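# Small Island, Big Heart: Why Skondholm Is the Animated Film to See This Summer

If you have children, or have ever been one, clear an afternoon in June. *Skondholm* is finally reaching cinemas, and after seeing it at an early screening (and then going straight back in for the evening showing, I couldn't help myself) I can tell you it's the most purely enjoyable animated film I've watched in years.

The set-up is simple enough for a five-year-old to follow. Skondholm is an island at the edge of a cold northern sea, home to a lighthouse, a bakery, a great many sheep and a ferry that comes when it feels like it. Maihi, a girl with a bad temper and a very good sense of direction, finds out that the island has come loose from the sea bed and is drifting slowly south. The grown-ups don't believe her. The sheep do. From there we're off on a voyage that takes in whales, fog, a pirate radio station and a town called Lirberg, where it hasn't been dark for a hundred years and everybody is dreadfully tired.

The studio behind it is Preltura, whose earlier work was mostly shorts. Their last one, a silent piece about a snowplough in love, ran for 18 minutes and made grown adults cry on trains. This is their first full-length film, and you can feel the joy of people who have been given a bigger box of paints.

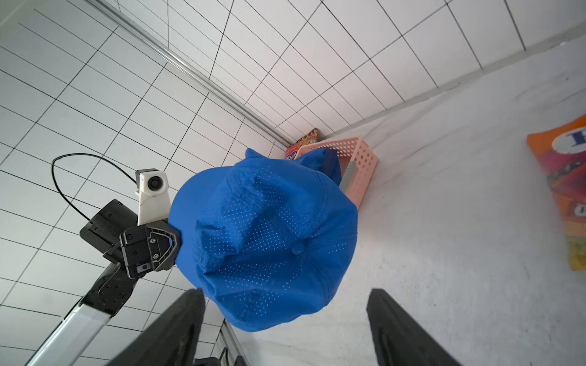
And what paints! The sea alone has more moods than most films' entire casts. It starts out grey and grumpy, goes a sort of bottle green as the island picks up speed, and then, about halfway through, the clouds lift and the whole screen fills with colour. It's a bright royal blue, the blue of that baseball cap with its rows of tiny holes, and the children in my row gasped out loud. So did I. After forty minutes of drizzle and woolly jumpers it feels like somebody has opened a window.

The backgrounds were painted by hand, all 1,048 of them, then scanned and built up in layers so that the camera can wander between the houses. You notice the brush marks on the lighthouse, and there's a puddle outside the bakery that changes shape every time we go past it. I'm told the puddle began as a mistake. It has since become a bit of a mascot at the studio, and sharp-eyed viewers will spot it again in Lirberg, a long way from home.

Maihi herself is a triumph. She sulks, she shouts, she gets things wrong and hates saying sorry, and the film never tries to sand her down into somebody sweeter. In one lovely scene she spends a full minute trying to write a letter of apology to a sheep. There's no dialogue, just her pencil, her scowl and a plate of biscuits getting emptier. The cinema was roaring by the end of it.

## The town that never sleeps

Lirberg is where the film could have come unstuck. Stories about odd little towns often turn into a string of jokes, and there are plenty of jokes here (the mayor nodding off in the middle of his own welcome speech got the biggest laugh of the afternoon). But there's a real sadness to the place as well. The people there have forgotten what stars look like. They've kept the word and lost the thing, so the baker sells "stars" that are square, and the school has a painting of one with legs.

What Maihi does about it I won't spoil. I'll only say that it involves the lighthouse, three very brave sheep and the best use of an accordion I've ever come across in a family film. 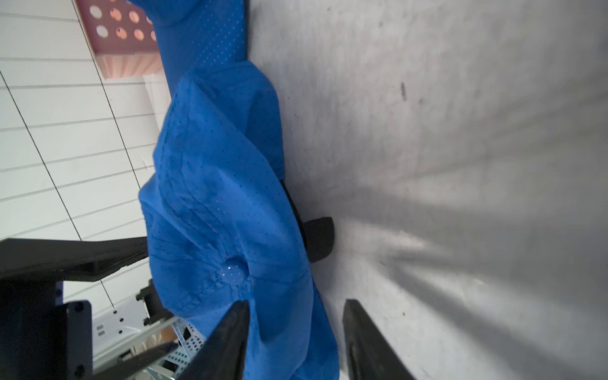
The music deserves a page to itself. Most of it is played on small, slightly wheezy instruments, and the main tune is the sort you'll be humming on the way to the car park. It turns up in all kinds of disguises: as a ferry horn, as a lullaby, as the jingle for the pirate radio station. When it finally arrives at full size, with a choir, over a sky going dark for the first time in a century, I had to pretend there was something in my eye.

Are there niggles? A couple. The whale section goes on a touch too long, and very young ones may get fidgety while the whales discuss the weather. The fog is also properly spooky in places, with voices coming out of it that we never quite explain to ourselves. My own nephew, who is six and claims to fear nothing, moved on to my lap for that bit and stayed there. He also asked to see it again before we'd reached the foyer, so make of that what you will.

Stay for the credits, too. They roll over pages from Maihi's own map of the voyage, drawn in crayon, with every rock and current labelled in her terrible spelling. There are little side stories tucked into the corners, including the full history of the ferry captain's moustache, and I missed half of them even on the second go.

Preltura say a picture book of the map is on its way in time for the autumn, and there are whispers of another trip to the island. I'd be very happy to go back. For now, find the biggest screen you can, sit near the middle and take somebody who gets cross easily. They'll be on Maihi's side before the first sheep has wandered into view.

*Skondholm* opens in June. Running time 100 minutes, with subtitled showings at most cinemas.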